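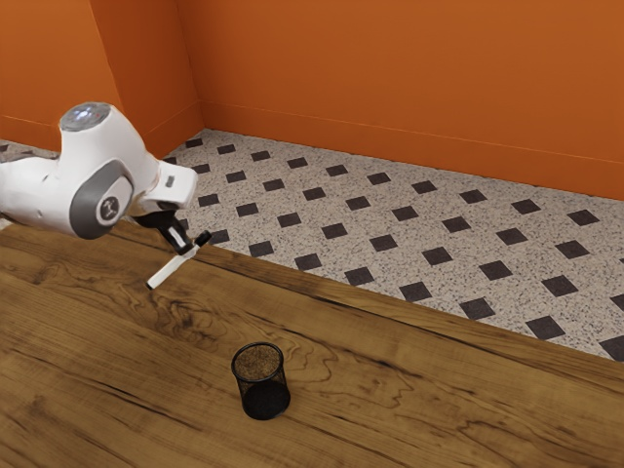

Skakix Script Planner: Review

Skakix is a desktop program for writers and producers who adapt existing material, such as a novel or a video game, for the screen. It is published by Flekis, whose earlier products were made for stage companies. This review covers the standard edition as supplied in October. The reviewing department paid for its own license and received no support from the publisher beyond what any customer would receive.

Setup and first use

Installation was completed without difficulty on both of the office computers used for the review. The program opens on a blank project and asks for a source text. Writers working from a novel may import it in one step. Writers working from a game must enter the story events by hand or paste them from a prepared list, and the manual gives only a short page to this task.

Once the source is in place, the window divides into two columns. Source events appear on the left, and the scenes of the new script appear on the right. An event may be linked to one scene, to several, or to none. Events without a link are shown in gray, which makes it easy to see what the adaptation has left out.

Performance with large projects

The publisher sets a limit of 2,000 source events for each project. The department built a test project from the full story of a long role-playing game, including side quests, and reached 1,000 events before any delay could be noticed. Past that point, scrolling in the left column became uneven, and moving an event from one chapter to another was slow to register. No work was lost. Feature films will seldom approach such a size, but a series adapted from a game with several possible endings could do so. 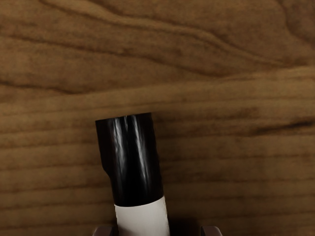
Black cap and white barrel on a brown wooden surface.

Shared work and revisions

Drafts may be shared between two writers on the standard license. Each writer's changes are held in a separate color until they are accepted, and a rejected change remains on file with its date. The system is well suited to projects in which a star or studio requests changes while the script is still being written.

Notes are handled less well. A comment can be attached to a scene but not to a single line of dialogue, and comments do not carry over when a scene is split. The department found itself keeping a separate document for dialogue notes, an arrangement that a program of this kind ought to make unnecessary.

Export

Finished drafts export in the usual screenplay layout. Page breaks were correct in all drafts tested, and scene numbers stayed locked after revision. A comparison report, listing each source event beside the scene that uses it, may be printed for rights holders — a feature the department has not seen in the rival Carrilho package. Carrilho, for its part, offers better scheduling tools and a plainer manual. Users who need a shooting schedule will have to obtain it elsewhere if they choose Skakix.

Support

One question was sent to the support desk, concerning the import of chapter titles. A reply arrived the following morning and resolved the matter. The online guide is kept in good order, although several of its screens show an earlier version of the menu.

Recommendation

Skakix is recommended for writing teams at the outline and first draft stages of an adaptation. It is not recommended as the only program for a production office. Existing users of Wonarlow, the older outlining program from the same publisher, may open their files in Skakix but cannot save them back to the former format, and should keep copies before changing over.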